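Diary of the Residency, Sawatzky House
February, second week

The morning was given over to the catalog of letters. I had expected to finish the Flellier bequest before the thaw, and I record with some regret that this will not be possible. The bequest was accepted on the understanding that it held the business papers of a single family. It holds those papers, and it also holds the minutes of a choral society, two sets of household accounts in different hands, and a long run of correspondence about a disputed mill race. Each of these requires its own series and its own finding aid.

Item 3365 was entered shortly before ten. It is a receipt for lamp oil, made out to a Mrs. Clunis and signed by a clerk whose name I cannot read. I have entered the signature as illegible and left the field open for correction.

Ms. Penner attended at eleven to discuss the reading room. She is of the view that the hours should be extended into the evening on a trial basis. I do not oppose this in principle. I asked that the matter of heating be settled first, as the radiators on the north side are turned down at four and the room is not fit for sitting in after five. She agreed to write to the building office. We also reviewed the rules on pens. Pencil only will remain the rule, and the notice by the door will be reprinted in larger type.

Lunch was taken at the desk.

In the afternoon I returned to the mill race. The letters run over 23 years and are, for the most part, courteous. The upper mill claimed a right to the full flow from dusk until morning. The lower mill held that the right had lapsed when the old wheel was removed. Both parties employed the same lawyer for a period, and he appears to have seen no difficulty in it. I had supposed that the dispute ended in court. The final letter in the bundle suggests that it ended in a marriage, but the date is torn away and I am not prepared to state this in the catalog. I have written to Mr. Fjeld, who knows the parish registers better than I do, and asked whether he can find the couple.

Box 57 was opened at half past two. The contents had been folded in thirds and tied with kitchen string, which has cut into the outer sheets. I have removed the string and placed the sheets under light weight. Three of them will need the attention of Ms. Hermans before they are handled again. I have marked the folder and advised her by note.

A word should be set down here on the subject of arrangement. My predecessor favored sorting by topic, and much of the earlier work in this house was done in that way. It is convenient for the casual reader. It has also made it very hard to learn who kept a given paper and what was kept beside it. I have resolved to leave the Flellier papers in the order in which they came, even where that order seems careless. Ms. Dhillon disagrees and has said so in writing. Her memorandum is a fair one, and I will answer it in full by the end of the month.

Ms. Buschmann called at four about the public talk. The title is settled as "Water and Neighbors," and I am to speak for forty minutes. I asked for a lectern and a glass of water. She asked whether the original letters might be shown. I replied that facsimiles would be provided.

Snow again at dusk. I walked back by the lower road and was indoors by six. The evening was spent on the draft of the talk, of which the opening pages are now in order. The section on the lawyer is too long and must be cut tomorrow.

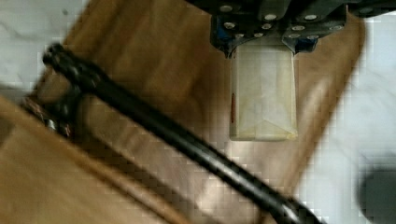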